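The orange chair has found its corner

January 2022

I have wanted an orange armchair for as long as I've had a place to put one, and now there is one at Skesmont and I can't stop walking past it! Eulalia Lagos spotted it first, on one of those long listing pages where everything else is beige, and sent me the link with no message at all. I'd rung the seller before I'd finished my tea.

The big white room has always been a bit of a puzzle. It gets plenty of light, and with that long fluorescent fitting overhead it can feel like a place where you wait for your name to be called. We talked about painting the back wall (I had 22 paint cards at one point, most of them green) and then decided to leave it white and let one chair do all the shouting. I'm so glad we did. 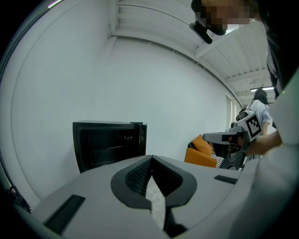 The orange armchair with its cushion and the stripy cloth, black cabinet over to the left.

The cushion is orange too, which sounded like far too much orange when I was talking it through, and I love it. I keep it propped up against the back. The black-and-white striped cloth came out of a drawer at home, and I tried it folded on the seat, then over the back, and finally just draped over the front, where it looks as if somebody has got up to answer the door — much better than my careful folding.

The black cabinet was the other worry. With that dark glass door it's quite a solid lump against a white wall, and I'd been plotting to move it elsewhere. Now the stripes pick up the black and the two of them seem to belong together, so it stays.

Next I'd like a small table within reach of the chair, big enough for a mug and a paperback, and a lamp so we can have the overhead light off on dark afternoons. I've got my eye on a little round one at Quezada, but it will have to wait until February.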